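4.3 Working practice with the hand-held grippers

This section applies to two-handed sorting tasks on the Rekgate bench. Complete the start-up checks in 4.2 first.

1. Place the white board on the table and set the parts box near its center, open side up.
2. Hold one gripper in each hand, jaws pointing toward the box.
3. Lead each cable down and away from the board.
4. Pick one piece at a time. Keep the other gripper open and clear of the box until the first has moved away.
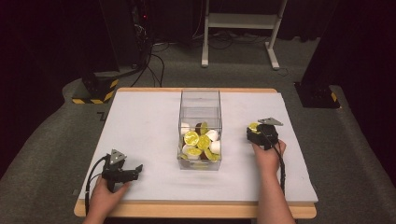
Figure 4-3. Right gripper holding a yellow disc; left gripper open.

5. Lift the piece straight up until it clears the box wall, then move sideways.
6. Release the piece before opening the jaws fully.
7. After 84 picks, stop and check the mounting plates for play.

NOTE: If a piece falls outside the board, end the run and enter code 232 in the Husar log. Do not retrieve the piece during a run.

CAUTION: Do not hold a gripper by its mounting plate. A shifted plate invalidates the calibration; repeat procedure 5 before continuing.

CAUTION: Keep feet clear of cables on the floor. Do not step over a hazard-striped base block while holding a gripper.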